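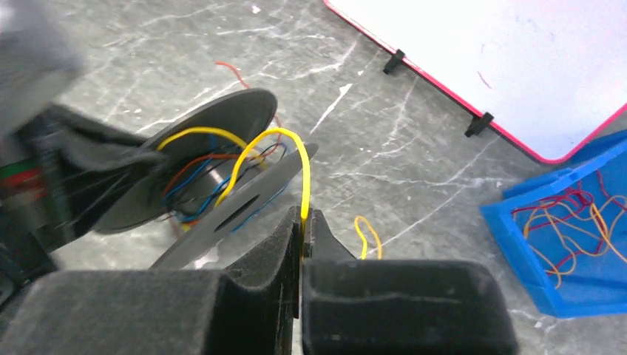 Yellow wire and its spool.

The service writer had the estimate ready before I finished my coffee. One door module, one section of wiring harness, three hours of labor. The total came to $1,211, and the car is worth maybe five times that. The complaint I had brought in was that the rear window on the passenger side would not go down.

I paid $876 in the end, at a different shop, after a week of phone calls. I don't think either shop was dishonest. My argument is with the way cars are now built and sold, and with the awards and reviews that pretend repair is somebody else's department.

My old Trivon sedan had a window switch held in by two screws. When it quit, I bought another one and put it in during a lunch break. The newer one, a Trivon wagon, has a module in each door that runs the window, the lock, the mirror and the little light by your feet. The modules talk to each other. If one goes bad, it has to be replaced with a part that is matched to the car, and the matching is done with software the dealer pays for and the corner garage often does not have.

Carmakers say this saves weight and cuts down on wiring. I believe them. A single harness in a modern car is a heavy, expensive thing, and anything that trims it is worth trying. But the savings go to the factory, and the cost shows up years later in the hands of the second or third owner, who had no say in the matter.

Reviews could help here and mostly don't. I read 18 of them before buying the wagon. They covered the ride, the cargo space, the screen and the seats. One complained about the cup holders at some length. None mentioned what a door module cost or whether an independent shop could install one. A writer who has the car for a week can't report on how it ages, but the price of a part is one phone call away.

I would like to see every new-car review carry a short list of repair prices. A headlight, a door module, a windshield with the sensors reset, a key. Four numbers would be enough. Buyers already compare fuel economy and insurance, and this would take less space than either.

Some companies are doing better. The Jirik hatchback my neighbors drive comes with wiring diagrams anyone can download, and the connectors are labeled. Novo sells its modules over the counter and lets an owner do the matching with a phone. Neither car is on anybody's list of favorites this year - the Jirik is noisy on the highway and the Novo is ugly - but I would look at both before I bought another Trivon.

The shop that fixed my window was Ní Chonaill Auto Electric, a two-bay place behind the tire store. They found a broken wire where the harness bends at the door hinge and spliced in a new length. The module still had to be replaced, and they had to send the car out for the matching, which was most of the bill. The wire itself was listed on the invoice at $3.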